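4.2 Running the drawer trials

Pindau learns from where each demonstration starts, so this part is worth doing well — and it's fun to watch!

1. Pull the upper drawer open.
2. Lay the black cable inside in a loose coil. Vary the shape every time.
3. Leave the lower drawer closed.
4. Record 9 trials, then save.

Caution: keep fingers clear of the drawer front.
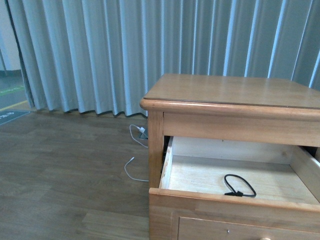 Text by the Pindau team

Note: our best policy so far trained on 500 trials. Messy coils helped most.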